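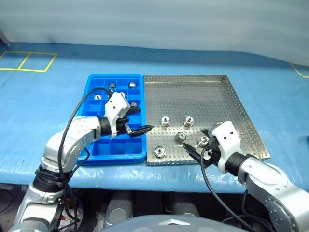
Sou contra organizar parafuso por tamanho, e digo isto depois de 22 anos de oficina em casa. Organizo por móvel: o que saiu da cama fica com a cama. Minha mulher prefere bandeja azul com divisórias, dessas quadriculadas, com as porcas prateadas espalhadas pelas casas. Bonito. Vai achar alguma ali.

Fórum > Casa e Oficina > Arrumação
Início | Tópicos recentes | Regras | Entrar

ysaline_b
Por móvel? E quando o móvel vai embora?

tio_plevance
Fica o pote, de luto. Tenho 2 assim.

marreta611
Discordo de tudo. Por rosca, com etiqueta. Em abril montei uma bancada Fudus sem levantar da cadeira.

tio_plevance
Etiqueta descola, marreta. Aí você tem um pote anônimo com pretensões.

Yabsira Ejigu
Uso lata de biscoito, tudo misturado. Devem ser umas 900 peças. Viro na toalha e procuro.

marreta611
Isso é garimpo.

Yabsira Ejigu
Garimpo com biscoito, às vezes.

ysaline_b
Alguém sabe se porca M8 serve no pé da mesa Arnaud?

Este site usa cookies. Ao continuar, você aceita nossa política.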